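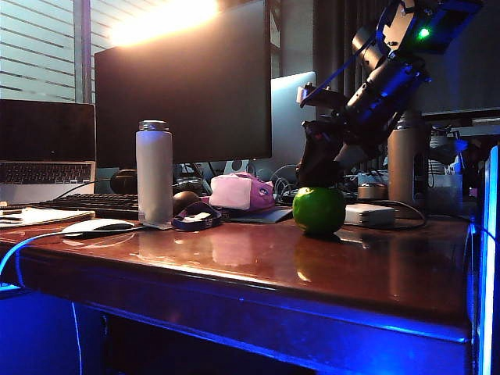
*Elden Atanasov*

**Wood finish** is the name for anything you put on bare wood to protect it or make it look better, and usually both. Oils, waxes, shellac, varnish and lacquer all count. Paint counts too if you ask me, though plenty of books give paint a chapter of its own. I'm sticking with the clear stuff, the kind that gives you a shiny desk or a soft-looking kitchen table with the grain still showing.

## What a finish does

Wood takes in moisture from the air and gives it back again, and it swells and shrinks as it does so. Most of that movement is across the grain, with hardly any along the length of a board. A finish slows this down. It doesn't stop it completely, and any drawer that sticks in August and slides fine by winter will show you that much.

The other job is keeping dirt, grease and spills out of the pores. Bare oak looks wonderful for a week, and then someone puts down a coffee cup.

Then there's the look of the thing. Most clear finishes darken wood a little and make the grain stand out more. Oil finishes tend to add some yellow or amber, while many water-based ones stay pale (some people find them a bit cold, and I used to be one of them).

## Oils and waxes

Linseed oil and tung oil are the two big ones. They soak in and slowly harden by reacting with oxygen, so they're called drying oils. Olive oil never hardens properly, so please leave it in the kitchen! Raw linseed oil can take days or even weeks to set. What's sold as "boiled" linseed oil usually hasn't been boiled at all – it has driers mixed in to speed things up.

A warning goes here, and it's a serious one. Rags soaked in drying oil give off heat as the oil cures, and a crumpled pile of them can catch fire with no spark or flame nearby. Spread them out flat outdoors until they're stiff, or keep them under water in a metal can with a lid.

Wax is older than just about anything else on the list. Beeswax is soft and smells lovely. Carnauba wax comes from the leaves of a Brazilian palm and is much harder, so the two often get blended. Wax on its own gives very little protection against water or heat, and I mostly treat it as a last layer over something tougher.

## Shellac

Shellac is my favorite, and I won't pretend otherwise. It starts out as a resin made by tiny lac insects that live on trees, mainly in India and Thailand. The resin gets scraped off the twigs, cleaned up and sold as flakes, which you dissolve in alcohol. Colors run from nearly clear blond to a deep garnet.

It dries fast, it sticks to almost anything, and new coats melt a little into the old ones, so repairs are easy. The trouble is that it doesn't like heat, alcohol or standing water. A wet glass left overnight can leave a white ring, and a spilled drink with enough alcohol in it can soften the surface right down.

**French polishing** is a way of putting shellac on with a cloth pad, in lots of very thin coats, with a drop of oil so the pad doesn't drag. It became popular in the 1800s and it's still how you get that deep, glassy shine on old pianos and fine guitars. My first try was a small sewing box, 6 inches across, and it took me some 15 evenings. The lid came out great. The sides I'd rather not discuss.

## Varnish and lacquer

People mix these two words up all the time, and the labels in stores don't help.

| Type | How it hardens | Easy to repair? |
|---|---|---|
| Oil varnish | Reacts with oxygen | Not very |
| Nitrocellulose lacquer | Solvent evaporates | Yes |
| Urushi lacquer | Cures in warm, humid air | Takes real skill |

Traditional varnish is a resin cooked together with a drying oil. Polyurethane took over most of the household market in the last century, and for floors and tabletops it's hard to beat. It's also a pain to touch up, as a new coat only grips the old one if you sand first.

Lacquer in the modern sense mostly means a sprayed finish that dries in minutes. The original is a different thing altogether. East Asian lacquer, called urushi in Japan, is the sap of a tree related to poison ivy, and the raw sap can give you a dreadful rash. Once it has cured it's tough, and pieces have survived for thousands of years.

## How shiny is shiny

Gloss comes down to how smooth the surface is. A very flat film bounces light back like a mirror, so you see lamps and windows in it. Satin and matte finishes usually have a fine powder mixed in, often silica, which scatters the light. The powder sinks, and you have to stir the can before you use it. (Stir, don't shake – shaking puts bubbles in.)

Dark, glossy tops show every speck of dust and every fingerprint. I had a mahogany sideboard in Rarnitz for years and wiped it every Friday, and by Saturday lunch it looked as if I'd never touched it.

## Sanding and grit

Grit numbers go up as the paper gets finer. I usually stop at 180 or 220 on bare wood. Going much finer can leave the surface so closed up that stain won't take evenly. Between coats I use 320, very lightly, and wipe off the dust before the next one goes on.

## See also

- Wood stain
- Veneer
- Grain filler
- Furniture wax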